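# Painted brick wall going patchy - wash it or repaint?

**Woo**

We rent a unit with one long brick wall that was painted white well before we moved in. The bricks themselves look fine, but the paint has gone uneven and picks up scuffs every time someone walks past with a bag or a chair. The mortar joints are grey and show up quite strongly against the white, and I like that look.

I tried a damp cloth and dish soap on a small patch near the floor. It took off some of the marks but left a dull spot. I don't know what paint was used. The landlord says I can do what I want as long as it stays white.
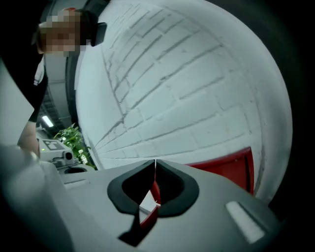
The plant is staying at the base of the wall because it gets good light there, so I'd want something that can handle the odd splash when I water it. Is this a cleaning job or do I need to repaint the whole thing? I have until November and would like to keep the cost down.

**Doğukan Canpolat**

The dull spot could be flat paint. Flat paint marks easily and doesn't like being rubbed. You can keep washing it but you'll end up with more patches, so I would repaint.

Vacuum the wall first with a soft brush, then wash it with sugar soap and rinse. Leave it two days. Scrape anything flaking and spot prime the bare bits with a masonry primer. After that, put on 2 coats of low-sheen acrylic. Satin is easier to wipe but it shows every bump on brick.

To keep the joints grey you'll have to stay off them. Use a short-nap roller with not much paint on it and go lightly over the brick faces, then tidy up with a small brush. It's slow. Mine took most of a weekend and I only did one end of the room.

If there's white powder coming through near the floor, stop and find out where the damp is coming from before you paint.

**grukonum3327**

melamine sponge, 10 bucks for a pack. did our hallway and it was fine. test it somewhere behind the plant first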